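We use cookies to remember your login and count visits. Accept | Manage settings

Tutthorpe School Helpers Board
Posted in November by Fiorella Ferri
Reading time: 3 minutes

How do I list and shelve donated books in a small school library?

I started as an intern at a primary school near Skodgate this term. Most of my week is classroom English, but I have also been given the library, which has been closed for a while. There are around 3000 books. Most came as donations from two other schools and they are in no order at all. Some have old spine labels from the previous schools and some have nothing.

The school has one office computer I can use in the afternoons and no budget for library software. About half the children are learning English as a second language, so the teachers want reading levels marked somehow. I have until the end of term and I would like to leave something the next intern can follow.

Should I use Dewey numbers, or is that too much for children under eleven? And do I list everything first and then shelve, or the other way around?

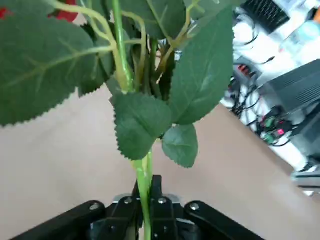
School Library and Reading Team

Eulalia Domínguez

Shelve first. If you start typing before you sort, you will list a lot of books you end up getting rid of.

Do one pass and pull out anything with missing pages, mold or loose covers, and anything out of date, such as atlases with old borders. With donated stock I would expect to lose a fair amount. Ask the head before you throw anything away, even if it looks obvious. Schools sometimes have to record what leaves, and a parent may have given the book.

Then split what is left into stories and information books. For stories, go by the first letter of the author's last name and don't worry about exact order inside the letter. Children will not keep it exact anyway. For picture books I don't even do that. They go in boxes facing forward so the covers can be seen.

For information books, Dewey in full is too much at that age. Use the main hundreds with a plain word and a color: animals, space, history, sports and so on. If the school later wants real numbers they can be added to the same shelves without moving much.

Reading levels go on the inside cover in pencil, or as a small dot on the back. I would keep them off the spine. The older beginners in English notice very quickly when their dot is the same as a six-year-old's, and then they stop borrowing.

For the list, a spreadsheet is fine. Columns I use: number, title, author, section, level, language, date added, notes. Write the number inside the front cover in pen. Take the old schools' labels off or cover them, otherwise you get books put back by the wrong system.

You will not finish 3000 in a term on afternoons only. Set a target of 200 a week and open with whatever is done. Put the rest in closed boxes marked "not listed" and leave a note of where you stopped.
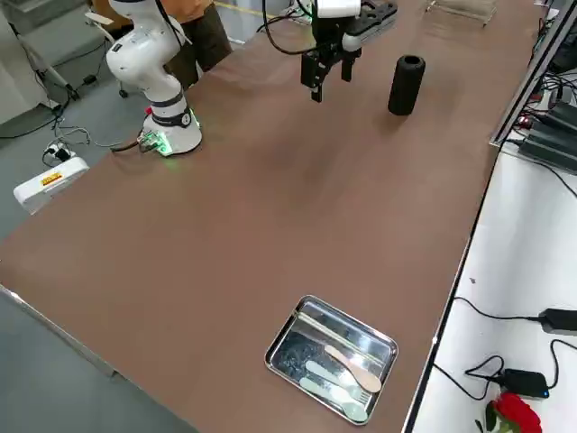 Corrado Farina disagrees with the part about opening early. We tried that at Moura and books were borrowed out of the unlisted boxes within days, so the list was wrong from the start. If you can lock the boxes away, fine. If you can't, wait.

I would also say don't type everything. Most books printed in the last few decades have an ISBN on the back. Type only that into the first column for a whole box, then look the titles up together later. It is faster and you make fewer spelling mistakes. Older books without one can go at the end of the sheet.

Save the file in two places. Ours was on one computer and the computer was replaced over the summer.

Leonardo Longo

just use colored tape, works for us

Fiorella Ferri

Thank you all. The boxes can go in the cupboard behind the office, which locks, so I will list in there and bring them out shelf by shelf. I asked about throwing books out and was told to keep a sheet with the title and the reason. The Spanish books will get their own shelf for now. Does anyone put bilingual books with the English ones or separately?

Eulalia Domínguez

With the English ones, and fill in the language column so you can find them. If a child only looks on the Spanish shelf they miss them, but the teachers can point them out.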